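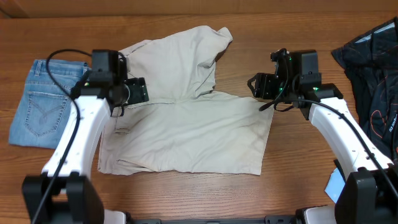 Tiempo de lectura: 4 minutos

De: Helge Söderlund
Para: lista de arreglos y costura
Fecha: sábado, 19 de octubre de 2019
Asunto: Re: bajos de pantalón de algodón que se ondulan

Hola a todos:

Contesto a Catherine por la lista porque la pregunta sale cada otoño y la última respuesta completa se perdió cuando cambiamos de servidor.

Catherine Geddes escribió:
> Tengo que meter el bajo a varias prendas de algodón fino, casi todas
> pantalones cortos y alguna falda. A máquina me queda el borde ondulado,
> sobre todo por encima de las costuras laterales. He bajado la tensión
> del hilo y no cambia gran cosa. La aguja es una 100, la que venía
> puesta. El hilo es un Eklund de poliéster.
>
> Segunda duda: ¿laváis la prenda antes de marcar el bajo aunque no sea
> nueva? En el curso de Umville nos dijeron que sí, siempre, pero me
> parece perder un día.
>
> Y una tercera, si alguien tiene paciencia: ¿cómo remato un borde que
> ya viene deshilachado sin comerme dos centímetros de tela?

Por partes.

La aguja. Una 100 es para vaquero o lona. En algodón fino hace un agujero demasiado grande y arrastra la tela hacia abajo en cada puntada. Pon una 70 y prueba en un retal antes de tocar nada más. Si el retal sale plano, el problema estaba ahí. Vuelve a subir la tensión a donde la tenías, porque con la aguja fina y el hilo flojo te van a salir bucles por debajo.

El largo de puntada también cuenta. Mucha gente cose los bajos con puntada corta pensando que aguantan más, y en tela ligera lo que hacen es fruncir. Yo uso tres milímetros. Para las costuras laterales, donde de pronto hay cuatro o seis capas, recorta los márgenes por dentro del doblez antes de planchar y aplasta el bulto con un mazo pequeño, con un trapo en medio. Al llegar ahí, para con la aguja clavada, levanta el prensatelas y mete detrás un cartón doblado para que quede nivelado. Pasas el bulto despacio, quitas el cartón y sigues.

La presión del prensatelas, si tu máquina permite regularla, bájala un punto. La mía es una Cleltirier antigua y tiene la rueda debajo de la tapa lateral, que hay que quitar con destornillador. Tardé años en saber que existía - el manual la menciona en una nota al pie, en la página 276.

El lavado. Si la prenda es nueva, lávala como se vaya a lavar después y sécala igual. Si ya ha pasado varias veces por la lavadora, no lo veo necesario. Lo que sí hace falta es planchar con vapor toda la pierna, no solo el borde, y dejarla enfriar extendida antes de medir. Si marcas con la tela todavía caliente, el bajo puede quedarte más alto de un lado. Otra cosa es que la prenda lleve meses doblada en un cajón. Las marcas de doblez engañan bastante con la regla, y a veces ni con plancha salen a la primera: pulveriza agua, espera unos minutos y repasa.

Para medir, mejor desde la entrepierna que desde la cintura. Las cinturas de confección rara vez son iguales delante y detrás. Marca las dos piernas, ponlas una sobre otra y compara. Si hay diferencia, pruébate la prenda antes de decidir cuál es la buena.

El borde deshilachado. Depende de cuánto haya perdido. Corta solo los hilos sueltos, sin tocar la trama, y pasa un zigzag estrecho por el canto. Después tienes dos caminos: doblez simple con una cinta al bies por dentro, que se come unos 8 milímetros, o bies vuelto hacia fuera, que no se come casi nada pero se ve. El bies de algodón de Grernilel me ha dado buen resultado y no destiñe, aunque el beige que tienen tira a rosa. Pide muestra antes de comprar el rollo. El doblez doble clásico déjalo para cuando sobre tela.

No uses líquido antideshilachado en algodón claro. Al secar deja una línea más oscura y un tacto duro que roza en la pierna. Lo probé en una falda y acabé cortando ese trozo.

Sobre el hilo no tengo nada en contra del poliéster. Si la tela es muy fina, el de algodón se asienta mejor con la plancha, pero se rompe antes en la entrepierna y en las esquinas de los bolsillos. Para bajos vale cualquiera de los dos - mira que no lleve demasiado tiempo en la ventana, porque el sol lo debilita.

Si después de cambiar la aguja sigue ondulando, manda a la lista qué máquina tienes y cómo queda la puntada por el revés.

Un saludo,
Helge

P. D.: quien tenga todavía el libro de patrones de falda que circuló en primavera, que me escriba en privado. Hay dos personas esperándolo.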